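Pesis opens its repair room to the whole neighborhood this May

Good news for anyone with a wobbly chair, a lamp that flickers or a coat with no zipper: Pesis is opening its repair room to everyone, and we can't wait to see what comes through the door!

The room grew out of a small swap shelf in the Kļaviņa building. Last winter, neighbors brought in 84 items, from toasters to school bags, and people kept asking if they could stay and learn how to fix things themselves. So now they can.
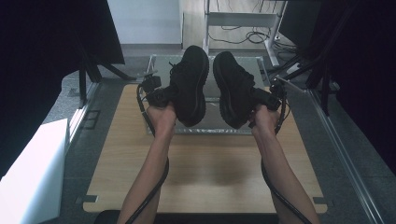
Black lace-up sneakers with chunky platform soles.

Shoes get their own corner, with glue, thread, brushes and a big box of spare laces. Clothing is next door, where two sewing machines will be running all evening. Bring the bag the buttons came in, if you still have it.

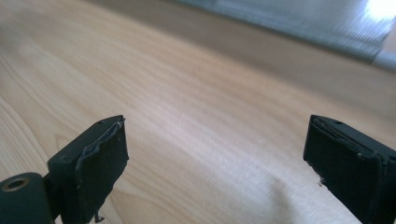 Electrical items go to the back bench, and we ask that you bring the cord and any loose parts along. There is no charge for using the tools. Parts are sold at cost, and the Rindex supply shop next door has promised to stay open late.

"I fixed my grandmother's radio here and I danced all the way home," said Ott Dzene, who runs the room. "Come with something broken, stay for soup, and bring the kids!"

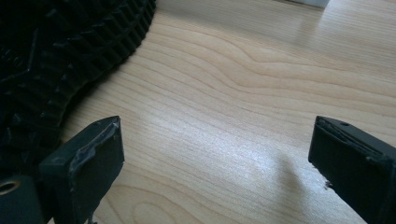

ZAKILEO, May – Doors open at 5 p.m. at the Kļaviņa building, side entrance. The first 200 visitors get a free mending kit with needles, thread and patches. Large furniture is welcome if you can carry it up the stairs. To borrow a hand cart, ask at the Pesis front desk before 4 p.m.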